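Room simulation at Siltthorpe: staff questions

Last updated 4 April 2021

From May, the room turnaround team at our Siltthorpe site will share the work with Clisix, the automated tidying system supplied by Stelmakh. Most of the set-up is done in simulated rooms. Views from one of them follow.

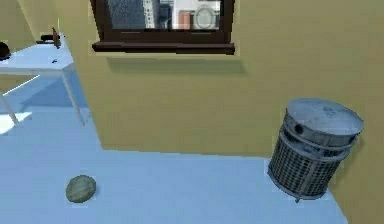
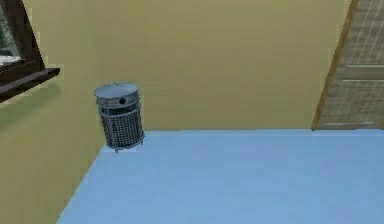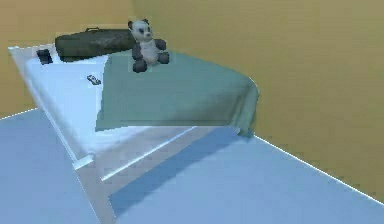
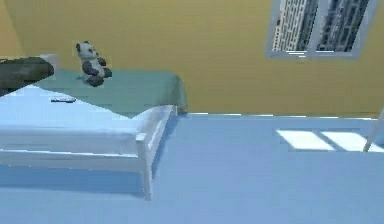 Simulated room, Vilance training set.

What will Clisix do?

It will look over a guest room after checkout and list anything left on the bed, table or floor. Small items on a bed, such as the thin grey and white one near the panda, are the main thing it is being taught to spot.

Will I lose my job or my hours?

No posts are being removed. Contracted hours stay the same for the first 14 weeks, and any change after that has to go through the usual consultation.

What changes for me day to day?

You will get the list on your tablet before you enter the room. You still strip and make the bed, clean, and sign the room off. Lost property is logged by a person, as now.

Why use simulated rooms?

The layout can be changed quickly and no guest room has to be closed. The system has to get through 2000 simulated checks before it is tried on site, then 50 in real rooms with a supervisor present.

What if the list is wrong?

Go by what you find. Mark the entry as wrong and carry on – it will not count against you or your room times.

Is there training?

Yes, 2 hours, paid, during your normal shift. Night staff can book a separate session through the Vilance portal.

Does it record staff?

No. Checks run only when the room is marked empty, and they stop when a staff card opens the door.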